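Riltden project: questions people keep asking me

What is Riltden, in one breath?

It's my attempt to get a robot arm to tidy things by following ordinary spoken-style instructions, the sort you'd give a child – "put the reds together", "move the triangle nearer the star". I give it a sentence and a camera view, and it has to work out a string of small pushes that get there.

Why toy blocks? Isn't that a bit easy?

I thought so too, until I tried it! Pushing is fiddly. A star catches on its neighbour, a cylinder wanders off sideways, and once blocks are bunched up you can't shift one without shoving the others. Simple colours and shapes also mean I can check the language side properly, because a block can share its colour with one thing and its shape with another.

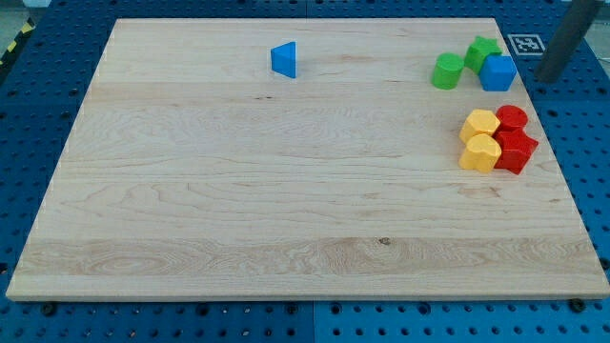 Condthorpe, December 9, 2024

What does "grouped by colour" mean to you?

Looser than you'd think. The yellows and reds on the board are packed together in one tight cluster, and I'd happily call each of those a pair. The blues are the opposite, with the triangle out on its own and the other blue one over by the green star. So for "put the blues together" there's still a good long push to do, and the robot has to pick which one to move. I let it choose.

How much data did you use?

The training set is 1383 episodes, each with a written instruction. I held back 250 for testing and never peeked (well, I wanted to).

Does it work?

Mostly, on short instructions. Anything needing up to 7 pushes goes fairly well. Longer ones drift, and the usual culprit is the tight cluster: it tries to free one block and drags its neighbour along for the ride. I spent most of November on that and I'm still not happy with it.

What's Dondmont, then?

The older version, which planned every push before starting. Riltden looks again after each one. It's slower, but it recovers from its own mess much better.

Can I have the code?

Soon, I hope! I'm tidying it up now. The instruction list is ready, so drop me a line through the contact page if you'd like that first.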